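## Checking a brick wall before repointing

Rake out one joint in an inconspicuous spot to a depth of 14 mm. If the mortar crumbles under a blunt screwdriver, the bed joints need repointing – hairline cracks alone do not.

Brush the joints clean, working from the top course down, then dampen the wall with a fine spray. Leave it for 6 minutes.
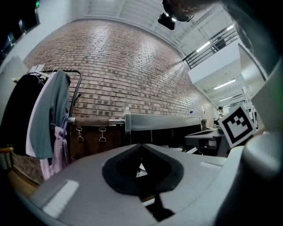 *Red brick wall with some grey bricks among the courses.*

Press the new mortar in with a pointing iron, filling the bed joints after the uprights. Do not work in frost. Cover with damp hessian overnight.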